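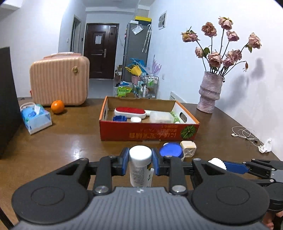 Clearing a Family Home: A Conversation with Wiebke Brandes

Wiebke Brandes has directed the Household Transitions Service at the Pliltunum Center for Later Life since the service was founded. Her office assists older residents and their families when a longtime home must be given up, most often before a move to a smaller apartment or to assisted living. She met with the Center's newsletter in March to discuss how families can prepare.

Asked when a family should begin, Ms. Brandes was direct. "Most people call us after the lease on the new apartment has been signed," she said. "By then they have 20 days, sometimes fewer. I would like to hear from them a full season earlier, while the person who lives in the house can still set the pace."

The service recommends starting in rooms that carry little sentiment. Bathrooms, hall closets and the cabinet under the kitchen sink come first. Photographs, letters and clothing are left until the family has had some practice in making decisions together.

"A bathroom cabinet teaches people how they disagree," Ms. Brandes said. "One daughter wants to throw out every open bottle. The other wants to use them up. It is better to have that discussion over shampoo than over their father's letters."

Each client is assigned a coordinator, who visits the home before any sorting takes place. Soo-ah Lim, the senior coordinator, draws a floor plan of the new residence and marks the furniture that will fit. The plan is then posted where the family will be working. Ms. Brandes credits this practice with settling many disputes over large pieces. "The sideboard is 40 inches longer than the wall. Once that is on paper, the conversation changes."

Small household goods are sorted by room of destination and packed in boxes that one person can lift. The service advises against mixing items from different rooms, even when a box is only half full. Medications are set aside and carried by hand on moving day. Partly used cleaning products are offered to relatives or taken to the county collection site.

Ms. Brandes spoke at some length about objects that no one in the family wishes to keep. Her own view has shifted over the years. "I used to promise people that everything would find a good home. I no longer say that. Some china will be sold for very little, and some of it will not be sold at all. Families cope well with this if they hear it early."

She also cautioned adult children against working while a parent is out of the house. One client, she recalled, returned from a medical appointment to find her sewing room empty. "Her sons meant well. She did not speak of the fabric again, and she did not unpack at the new place until summer."

The service is open to all county residents. An initial visit may be requested at the Center's front desk, Room 2, or by calling extension 606. Helmi Saarinen handles scheduling and can arrange for an interpreter.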